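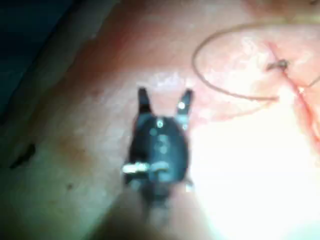 Are waits for surgery at Venter Hospital getting shorter? On paper they are, but the list is now counted in a new way.

News > Local > Health

Venter Hospital said Sun 25 February that its surgery waiting list had fallen to 776 people, down from 1,618 in July. Managers called it the biggest drop in 11 years.

The statement leaves out a change made in the fall. Patients who have not yet had a second visit with a specialist are no longer on the list. They are on something called a "planning register," and the hospital would not say how many names are on that.
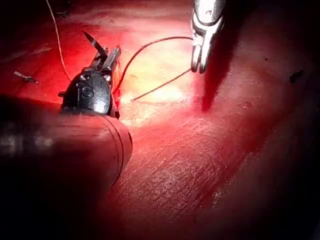
The metal jaws of a surgical instrument.

Tandavis, the company that runs the hospital, gets a bonus from the county if the list stays under 800. Spokeswoman Charmaine Mokoena said the bonus "played no part" in the new rules. Asked who wrote them, she said she would have to check. 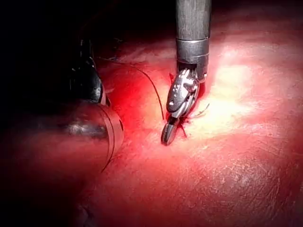
The county has not asked for the old figures to be run again under the new rules, so the two totals can't be compared. Bianka Virág, who sits on the county board, wants that done before any money is paid. The board votes in 4 weeks.

Comments

marlow_k: My dad was told in December he's "planning." Planning what?

Deb T.: To be fair my knee got done in six weeks.

oldbridge: Same trick they pulled with the ER times.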